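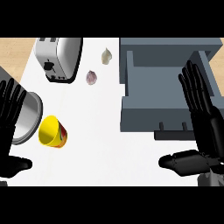 面包片为什么会变黄、变脆、变香？

阅读时间：13分钟

文／Florence Boychuk

我有一个毛病，早上闻到烤面包的味道就再也睡不着了。哪怕隔着两道门，哪怕被子蒙着头，鼻子也会自己醒过来，然后把我整个人叫起来。

有个星期四，我一边等面包一边发呆，突然想到一个问题：面包放进去的时候是白白软软的，弹出来的时候变成了金黄色，咬一口咔嚓响，味道也跟刚才完全两样。可是我什么都没往里加呀！没放糖，没放油，也没刷颜色。那颜色和香味是从哪里来的？

我那天差点上班迟到，就是为了查这个。查完觉得太好玩了，所以现在讲给你听。

先看看面包里住着谁

要弄明白面包怎么变，得先知道它里面有什么。

一片普通的白面包，里面最多的是淀粉。淀粉你天天吃，米饭里有，土豆里有，面条里也有。淀粉长得像一串很长很长的珠链，每一颗珠子都是一个小小的糖。你会说，那米饭怎么不甜？问得好！糖珠子串得太紧了，舌头尝不出来。你下次把一口白米饭或者白面包在嘴里慢慢嚼，多嚼一会儿，就会觉得有一点点甜。那是口水在帮你剪珠链呢，剪下来的小段就甜了。

面包里还有蛋白质。蛋白质也是一条链子，不过串的珠子不一样，叫氨基酸。揉面的时候面团越揉越有弹性，可以拉得长长的，就是面粉里的蛋白质手拉着手织成了一张网。面包上那么多小洞洞，都是这张网兜住气泡留下来的。

然后是水。面包摸起来干干的，其实里面藏着不少水，所以才软。你把一片面包忘在桌上过一夜（我经常忘），第二天它就硬邦邦的了，有一部分水跑到空气里去了。

剩下的还有一点点盐，一点点油，一点点散着的糖。散着的糖不多，可是等一下很重要，你先记住它。

热是怎么跑到面包上的

热要从一个地方跑到另一个地方，常见的有三种走法。

第一种是挨着传。你把勺子放进热汤里，过一会儿勺柄也热了，热就是顺着勺子一点一点爬上来的。平底锅煎面包主要用这个办法，面包贴着锅，锅把热直接递给它。

第二种是跟着空气或者水一起流。冬天暖气片上面的空气是暖的，暖空气往上飘，冷空气补过来，一圈一圈转，屋子就暖了。烤箱里的热空气也是这样在面包周围打转。

第三种最神奇，中间什么都不用碰到。晴天你站在太阳底下，脸上热乎乎的，可太阳离我们那么远，中间差不多空空的，什么也没有。热是像光一样直直射过来的，这叫热辐射。

烤面包机靠得最多的就是第三种。它肚子里有很细的金属丝，电从里面过的时候挤得很费劲，金属丝就越来越热，热到发出橙红色的光。跟那橙红色的光一起跑出来的还有一种我们眼睛看不见的光，叫红外线。红外线照到面包上，面包表面就热起来了。

你肯定发现了，照到的是表面！面包中间隔着厚厚一层小气泡，气泡里的空气传热很慢，跟羽绒服一个道理。所以外面已经烫手了，里面才刚刚暖和。外脆里软就是这么来的，我觉得这是早餐里最棒的一件事。

水得先走

好，现在面包表面开始热了。它马上就变黄吗？没有，它要等水先走。

在我们平常生活的地方，水烧到100度就会开，变成水蒸气飞走。只要面包表面还湿湿的，热量就忙着把水变成蒸汽，温度很难再往上升。就好像一条小路上挤满了要回家的人，大家走光了，后面的车才开得过去。

所以你看，煮在水里的东西很少会变成金黄色。饺子煮好了是白的，放到油锅里煎一煎，底下就黄了。鸡蛋煮出来也是白的，煎出来边上会有一圈焦黄。不管你在水里煮多久，水开了也就100度，颜色就是上不去。我小时候以为煮得够久饺子就会变煎饺，等了半天，皮都煮破了，还挨了一顿说。

等面包最外面那薄薄一层的水走得差不多了，温度就噌噌往上爬，比100度高出一大截。好戏这时候才开始。

顺便说一句，脆也是水走掉以后的事。有水的时候面包的骨架是软的，一按就瘪；水走了，骨架变硬，咬下去就一小块一小块地断开。咔嚓声就是好多好多小骨架断掉的声音。烤好的面包要是装进塑料袋里，过一会儿又软了，里面的水汽慢慢跑到外皮上，被它喝回去了。

糖和氨基酸跳舞

还记得让你记住的那一点点散着的糖吗？轮到它了。

温度高了以后，糖和氨基酸碰到一起，会手拉手变成新东西。新东西又跟别的新东西碰到一起，再变出更新的东西。一个接一个，变出来的花样多得不得了，科学家到现在也没把它们全部弄清楚。这一大串变化有个名字，叫“美拉德反应”。名字有点绕口，你可以念三遍，然后去饭桌上吓大人一跳。

变出来的这些新东西里，有一些是棕色的，它们越多，面包的颜色就越深。还有一些特别轻，会飞到空气里，飞进你的鼻子，它们就是香味。有的闻起来像坚果，有的像爆米花，有的像饼干。我们闻到的“烤面包味”，其实是好多种味道混在一起的大合唱。

会唱这首歌的可不光是面包。烤肉外面那层棕色的壳，炒过的花生，烘过的咖啡豆，月饼皮，烧饼上的芝麻，里面都有美拉德反应。你在街上走，突然闻到一股香味，口水都要下来了，十有八九又是它。

还有一种变化跟它有点像，也常常在旁边凑热闹，叫焦糖化。焦糖化不需要氨基酸，光是糖自己热到很高就会变棕，冰糖葫芦要是熬糖熬过了头，颜色变深，就是这么回事。布丁底下那层棕色的糖浆也是。甜面包烤起来比淡面包容易黄，就是糖多的缘故，所以烤甜面包的时候要多看两眼。

有小朋友会问，苹果切开放着也变棕，是不是也一样？颜色像，做法可不一样。苹果变棕是它里面的一些东西碰到了空气里的氧气，再由苹果自己的“小帮手”（叫做酶）推一把，凉凉的也能变。闻一闻就知道了，苹果变棕可没有烤面包香。

那怎么又会变黑呢

金黄、浅棕、深棕，再往下就是黑。

要是一直烤一直烤，那些香香的东西也受不了了，它们会继续被热拆开，最后剩下很多黑黑的碳。碳你也见过，烧烤用的木炭主要就是它。碳是苦的，所以烤糊的面包吃起来发苦。

有意思的是，从白到黄要等好久，从黄到黑却一眨眼。我去门口拿个信，回来就黑了。原因有两个，一个是水已经走光了，没有谁再帮忙把温度压住；另一个是颜色深的东西更爱“吃”光和热，你夏天穿黑衣服站在太阳底下就有体会。面包颜色变深以后，热吃得更多，热吃得多，颜色又更深，越跑越快。

糊了的地方就别吃啦，刮掉或者换一片。烤成浅浅的金黄色最好，又香又不苦。我家旁边的Weletti面包店门口贴着一张纸，上面写“请爱金黄，莫爱焦黑”，我每次路过都要念一遍。

在家可以玩的小实验

这个实验要跟大人一起做，烤面包机和刚弹出来的面包都很烫。还有，面包卡住了绝对不要拿叉子或者筷子去掏！先拔插头，等它凉了，让大人来处理。

你需要同一袋里的几片面包，一张纸，一支笔。

先拿一片不烤，放在盘子里当“起点”。第二片烤到浅浅的黄，第三片烤久一点，烤到棕色。三片排好队，等凉了再动手。

先看。哪一片颜色最匀？有没有一面深一面浅的？面包上有没有哪个小角落黑得特别快？（边角和鼓起来的地方常常先黄，它们离热的地方近，又薄，水跑得快。）

再闻。闭上眼睛，让大人随便递一片到你鼻子前面，你猜是哪一片。

再听。拿一片在耳朵边上轻轻掰开。没烤过的几乎没有声音，烤过的就热闹了。

最后尝。每一片咬一小口，慢慢嚼，把你想到的词都写下来，写“像旧书”也可以，写“像奶奶家”也可以，舌头没有标准答案。

如果家里有厨房秤，还可以称一称。烤之前称一次，烤完凉了再称一次，看看数字有什么变化。我家的一片面包烤完轻了一点点，少掉的大部分就是飞走的水。你家的面包可能跟我家的不一样，厚薄不同，牌子不同，结果都会变，所以一定要自己称。

想再难一点的话，试试放了两天的面包和新鲜面包，放在同一档一起烤，看看谁先黄。先猜，写下来，再烤。猜错了更好玩！我第一次就猜错了。

几个常常有人问我的问题

早上吃的面包，冻过的能直接烤吗？可以呀。冰要先化成水，水再变成蒸汽，多了一步，所以要烤得久一点。

为什么放硬了的面包烤一烤又会变软？面包变硬有一部分是水跑了，还有一部分是淀粉的珠链重新排起了队，排得又整齐又硬。热一热，队伍散开，里面就又软了。可惜凉了以后它们还会再排一次，所以要趁热吃。

抹黄油为什么要趁热？热面包能让黄油化开，流进小洞洞里，每一口都有。冷面包上抹硬黄油，面包会被我抹出一个大窟窿，别问我怎么知道的。

蒸馒头为什么是白的？你看到这里应该能自己回答了。提示：蒸锅里到处都是什么？想好了去讲给家里人听，讲的时候记得用上“100度”。

——读者留言——

豆豆妈妈：孩子今天早餐吃了四片面包，说是在“做研究”。蒸馒头那题他答出来了，说蒸锅里全是水汽，热不上去！

小鱼：我猜旧面包先黄，真的是旧面包先黄。但是我弟弟把证据吃掉了。

Closel小学三年级某同学：我们班有18个人，老师让大家写烤面包像什么味道，有人写像太阳晒过的被子。

老周：高原上水不到100度就开了，那边烤面包会不会不一样？想听作者讲讲。

Florence Boychuk 回复 老周：好问题！水在高原上开得早，也走得早一些，我下次写煮鸡蛋的时候一起讲。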